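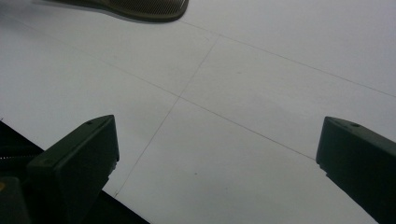 How long does tile grout need before you seal it? With ordinary cement grout, wait until the moisture has left the full depth of the joint, and on the bathroom floor I did in June that took a good deal longer than the packet suggested.

The grout was Pavon Fine, in mid grey. The packet gives one waiting time for all joint widths, and I think that is the weak point of the instructions. A 2 mm joint between porcelain tiles can only dry upwards, through a very small exposed face. Porcelain takes up almost no water. The adhesive bed underneath is still giving off moisture of its own. A wall joint between soft ceramic tiles loses water sideways into the tile body as well, so treating the two alike makes little sense.

I sealed a test strip behind the door early, going by the packet. It went blotchy overnight. The rest of the floor I left alone until the colour had settled, and that part took the sealer evenly. The test strip has faded a bit closer to the rest but I can still find it.

Judging by colour is less reliable than people make out. Grout gets paler as it dries, then seems to stop, and it is easy to take that as finished. The surface skin is dry at that point and the lower part may not be. What I do now is tape a square of clear polythene over a junction where four tiles meet, all edges sealed down, and leave it overnight. If there is misting on the underside or the joint has darkened, wait and test again in a different spot. I put the squares near the outside wall, where the floor is coldest.

On the sealer itself. I used Timano Penetrating, the water-based one, bought as a 5 litre can, far more than a small bathroom needs. The smaller bottle works out dearer per litre but I would have been better off with it, as the remainder has been in the shed through a frost and I don't trust it now. It goes on thin with a narrow brush, along the joint only. Wipe the tile faces before it dries. On polished porcelain any residue shows as a dull smear under a low light, and getting it off later means going over it with a white nylon pad and more sealer to soften the old film.

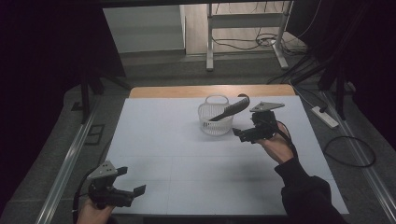

The second coat goes on while the first is still slightly tacky. If the first has gone hard, the second tends to sit on top and you get a faint shine along the joints. I had this along the side of the bath, where I stopped to take a phone call. It came off with the same pad, slowly.

A few people have asked whether the epoxy type would have avoided all this. It would have avoided the sealing. I looked at Bastos Epoxy and decided against it for a floor with this many cuts - the working time is short, and anything left on the tile face sets hard. In a shower tray surround I would probably choose it. On an ordinary floor the cement type is easier to rake out and replace in patches, and sooner or later some of it always needs replacing.

Cleaning after sealing: plain warm water for the first week, then a neutral cleaner, well diluted. Acid limescale removers attack cement grout whether it is sealed or not, since they get in at any pinhole. I keep them for the glass and rinse the floor afterwards.

The movement joint round the edge should not be grouted at all. Mine is Civia silicone in the nearest grey, and it is close enough in daylight but noticeably bluer under the ceiling light. Check a cured sample under your own lighting before you buy. The printed card I chose from was matt and the silicone is not. I will probably redo the length by the doorway when I replace the threshold strip, which has started to lift at one end and needs a different fixing anyway.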